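The bag of bags, and other things I have finally dealt with

I have been putting off the packaging pile since January, and on Friday I ran out of excuses.

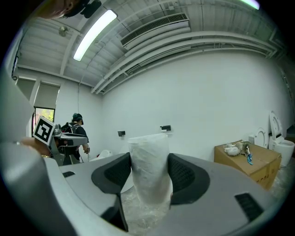
How it got so big

If you've been reading for a while you'll know we moved the pottery orders out of the kitchen and into the back room last year, and I promised then that I would keep on top of the plastic. Well! Every delivery from Gadex comes with a bag inside a bag, and I can't throw away a decent bag. My mother couldn't either. She had a drawer for them that you had to shut with your hip, and I swore I'd never have one, and now I have most of a wall.

The bubble wrap is a separate problem. I love it, I use yards of it at Christmas, and the rest of the year it sits about on the floor taking up far more room than it deserves, being mainly air.

What we did with the bags

Tahsin Kanagaratnam came over for the afternoon (he runs the Jevby stall two along from mine, and is much tidier than I am) and taught me to stop folding. I'd been trying to fold plastic bags into neat triangles like the ones you see online, and they spring open again the moment you turn your back. His way is to squash the air out from the bottom, gather the whole thing up lengthways and push it into a tall box, standing up. It looks like nothing much, all creases, but you can pull one out without the other forty coming with it. The thin cloudy ones are best for this. The stiff ones crackle and fight you, so I've put those flat under the shelf paper and I'll decide about them another day.

Anything with a hole went straight out. Anything with a sticky label went out too, after I'd picked at two of them with my thumbnail for far too long.

And the bubble wrap

Big sheets get rolled round a cardboard tube, bubbles inwards, and tied with a bit of string. Small pieces go in a pillowcase, which hangs on the back of the door and weighs next to nothing. I did pop a few. I'm only human, and it had been a long afternoon.

We stopped for tea at four, with the last of the ginger cake, and by the time it got dark I could walk from the door to the window in a straight line for the first time since the autumn. The Busis boxes still need flattening, all 7 of them, and there's a roll of brown paper from Gunn that I can't find the end of. I'll have another go at that next week, once I've got the new glazes unpacked.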